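The White Table

The table came from Hilmont, forty miles up the river road, and it rode home on its back in the bed of a borrowed truck with its legs in the air like something that had given up. My aunt had bought it the summer she got married, and it had stood in her kitchen through two stoves and a good many cats, and when she moved to the apartment in Stukville, where the kitchen was about as wide as a bath towel, she called me up and said I could have it if I came before Labor Day and didn't scratch the door frame on the way out.

I did scratch the door frame. She was making coffee at the time and had her back to me, and I licked my thumb and rubbed at the mark until it looked like an old one. I have felt bad about that for years, on and off, mostly when I pass a hardware store.

It was a plain white table. I want to say that first, because people who hear me talk about it expect carved feet or a secret drawer, and it had neither. It had a smooth top that you could wipe with one pass of a dishrag, and under the top, at one end, my cousin had written a spelling list in pencil when he was supposed to be studying it. He got most of the words wrong. You had to lie on the floor to read them, and I did that the first evening, after the truck had gone back, with my head on a rolled-up sweater and my feet sticking out toward the refrigerator. It was a comfortable way to spend an hour. The house was so new to me then that I hadn't found out which stairs complained, and I lay there listening to somebody's mower two yards over and feeling that now I lived somewhere.

My aunt called at nine to ask how it looked.

"White," I said.

"Did you wipe it down?"

I told her I had. I hadn't, but I got up while she was talking and did it, stretching the phone cord as far as it would go, so that by the time she moved on to the subject of her new neighbors it was true.

She had a rule about that table, and the rule came with it. At the end of the day it had to be bare. You could do what you liked on it from breakfast on, roll out pie crust or gut a fish or lay out the whole of the tax return, but before you turned off the kitchen light every last thing had to be picked up and put where it belonged. She had learned it from her own mother, who learned it on a farm where anything left out at night belonged to the mice. I thought it was a fussy rule, and I kept it for perhaps a week.

After that the table filled up, the way they do. First it was the mail, in a neat pile, and then the mail in a pile that had slid. Then a bowl for keys, and things that were not keys moved into the bowl, buttons and a dead battery and the little bag of screws left over from putting up the shelf (I never did learn where those should have gone, and the shelf is still up, so I've stopped wondering). A jigsaw puzzle of the harbor at Nepia took the whole window end one winter, all 1,078 pieces of it, a number so odd that I always suspected the people at the factory had simply kept cutting until it was lunchtime. I finished the boats and the lighthouse by New Year's. The sky I left until March, and I ate my suppers that whole time on a corner about the size of a magazine, with my elbow tucked in so as not to disturb the clouds.

And I was happy enough, I don't want to make it sound sadder than it was. There are people who live very well on a corner of a table. But my aunt came to visit in April, on the noon bus, with her good purse and a coffee cake in a tin, and she stood in the kitchen doorway holding that tin for a long while. She was looking for somewhere to set it down.

She didn't scold. I'd have known what to do with a scolding. She just put the tin on the seat of a chair, took off her coat, hung it on the back of the same chair, and asked me if I had any boxes.

We started with the mail. She read me the return addresses, one after another, in the voice of a person calling bingo, and I said keep or don't keep. There was a seed catalog from Breltivia, three years running, addressed to whoever had the house before me. There was a birthday card I had never opened, with a five-dollar bill in it from my aunt herself, and she took that out without a word, smoothed it flat and put it in my shirt pocket. There were coupons for a shoe store that had since become a place to get your teeth whitened. I laughed so hard over those that I had to sit down, and then there wasn't a chair, on account of the tin and the coat, so I sat on the step stool.

The bowl took us the better part of an hour. She wanted to know what each thing was, and she was willing to wait while I thought about it. I believe that's the real labor in tidying, if you want my opinion. The lifting is nothing. You can carry a whole household up a flight of stairs in an afternoon with a strong back and a friend, but holding up one small brass hook and saying out loud that you don't know what it hung, that's slow going. We made a little pile of mysteries on the windowsill. She took the hook home with her, I found out later, and screwed it in beside her bathroom mirror for her robe.

By four o'clock the light had come around to that side of the house, and the last thing left was a cup of pencils. She picked it up. I got the dishrag, wrung it out well, and went down the length of the table and back, and then again crosswise, the way I'd been taught as a child and had forgotten until my arm did it. She came along behind with a dry towel.

Then we stood and looked at it, the two of us, as if it had just been delivered. 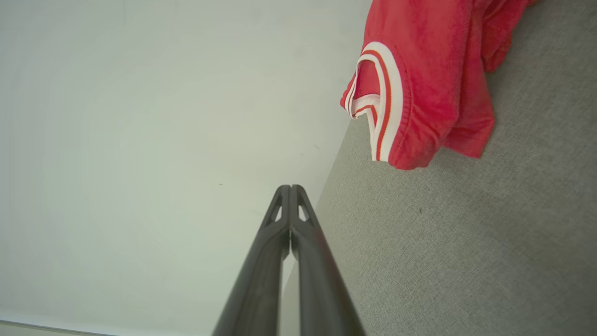

The white top, bare but for a speck and a little slanted dash.

"There's a spot," my aunt said.

There was, and there was another one a bit farther over, no longer than a grain of rice and lying on a slant. I went at them with the rag and then with my thumbnail. She went at them with hers. They stayed where they were.

"Well," she said, "that one's mine." She meant the slanted one. She told me she had been cutting the string on a package, the winter after the wedding, with her husband's pocketknife, and the knife had slipped, and she had set the sugar bowl over the mark before he came in to supper. The sugar bowl stood on that spot for as long as he lived. He never asked her why it had to be so far from the coffee, and he must have reached across that table for the sugar something like 3,000 times without a complaint, and she said it only came to her after he was gone that of course he had known, he'd have had to lift the bowl to fill it. He was the one who always filled it.

I asked her about the other one, the speck. She bent down close and put her glasses up on her forehead, the way she does for anything nearer than her own hand.

"I never saw that before in my life," she said. "That one must be yours."

I thought it over. I went back through the suppers and the puzzle and the time I tried to fix the toaster, and I couldn't find it anywhere. But it seemed a friendly thing to have, a spot of my own so near to hers, so I said yes, I supposed it was.

It was in my mind to tell her about the door frame then. I had my mouth open to do it. She was folding the towel in thirds, and she looked up and said, in the mildest way, that the people who bought her house had painted the whole kitchen yellow, trim and all, so you'd never know anybody had ever carried anything out of it. And she went to get the coffee cake.

We cut it at the window end. The table looked so large with only the tin and the two plates on it that we both sat a little too straight, like people in a restaurant, until she got a crumb on her chin and I told her so and that was over with. She had a second piece and half of a third. She wanted to know if the yard flooded, and whether I was sleeping, and what on earth I'd done with the puzzle, and I showed her the box up on the shelf with the loose screws' worth of wobble in it, and she said she might take that home too, if I was through with the sky.

I drove her to the evening bus with the puzzle on her lap. When I got back the kitchen was dim and I didn't put the lamp on right away. I washed the plates. I dried them and set them in the cupboard, and I found a place for the pencils, and I was reaching to put the keys down on the table, just for the night, when I stopped and carried them to the nail by the back door and hung them up there.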